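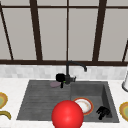 Review: the Stikier kitchen simulation package, as demonstrated at the Claretden open day
Published 27 November 2023

The Claretden training center in Plellville opened its automation rooms to outside visitors for an afternoon of demonstrations. Our department attended in order to assess Stikier, a software package that lets a user practice robot kitchen tasks in a simulated room before any hardware is bought. This review covers what was shown during the visit and a trial period of 12 days on one of our own workstations.

What was demonstrated

Stikier opens on a choice of rooms. The presenters used the sink room for most of the afternoon. It has a sink with a ribbed drainboard on the left and a basin on the right, a black faucet, and a white counter with plates at either side. Visitors were invited to set up a pick-and-place task, run it, change one setting and run it again. The task given to our group was to move a plate from the basin to the drainboard.

Each session lasted 21 minutes, which was enough to complete the exercise but left little time for questions. The center had provided 3 workstations, and the waiting line was long by the middle of the afternoon. Visitors who wish to attend the next open day, planned for June, are advised to reserve a place early.

Setup and use

Installation at our own office was simple. The package asks for a license key, downloads the rooms and then runs a short check of the graphics card. The main window is plain and well labeled. Objects are added from a side panel, and their weight and surface grip may be changed with sliders. A task can be saved under a name and sent to a colleague as a single file.

The written guide is less satisfactory. The chapter on moving the viewpoint refers to menu entries that have since been renamed, and two of our staff lost most of a morning to it. The chapter on grip settings is clear and should serve as the model for the rest.

Picture quality

The rendering is modest. Colors are flat, and the tiles on the backsplash are blurry. The plates have more pattern to them, with colored rims and bands, and the differences between them are easy to see on an ordinary office monitor. Departments that need images close to photographs, for example to train a vision system, should look at the sample files before they commit. For teaching the order of steps in a task, the present quality is sufficient.

Handling of contact

Contact between objects is the strongest part of the package. In our trials a plate set down at an angle came to rest in a believable way, and a poor grip usually ended in a dropped plate, as one would wish in a training tool. Thin objects gave more trouble. When a plate was pushed against the wall of the basin at high speed, it sometimes passed partly through the wall and had to be reset by hand.

Comparison with Mösli

Our department has used Mösli for the same purpose for several years. Mösli has the better guide and a larger stock of rooms. Stikier starts faster, needs a less powerful computer and allows a task to be replayed from any point, a feature our instructors came to rely on within days. Files cannot be moved between the two – a department that changes over must build its tasks again.

Support

We sent 2 requests to the support desk during the trial. The first, on license transfer, was answered the same day. The second, on the basin wall, was acknowledged and passed to the developers. It remained open when this review was written.

Recommendation

Stikier is recommended for introductory courses and for planning simple handling tasks at a sink or counter. It is not yet recommended as a full replacement for Mösli. The department will renew its trial license for one further term and will look at the guide again once a revised edition has been issued.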